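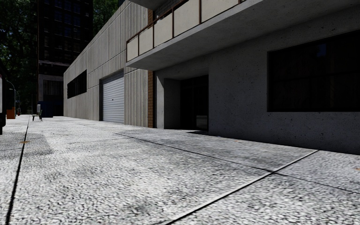

September, by Úna Mac Carthaigh

I've been pulling the Kuvley folding cart to the farmers market every Tuesday for 3 months now, and I'm pretty smitten! It popped open right out of the box, no tools, and the handle is long enough that I don't kick the back wheels (my old Flostix got me in the ankles constantly).

The wheels are the best part. Fat, soft rubber, so they roll over sidewalk joints without rattling my eggs to death. 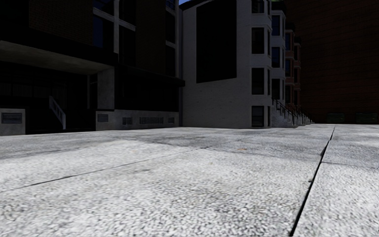 Now the gripes. The brake is a fiddly little lever that I can't work with my boot on, and the lining has already started to fray at one corner. My neighbor Brock borrowed it for potting soil and said it pulled to the left when it was full. Mine does that too, a bit. Still, I'd buy it again, maybe in the green.

Contact | © Úna Mac Carthaigh | Back to top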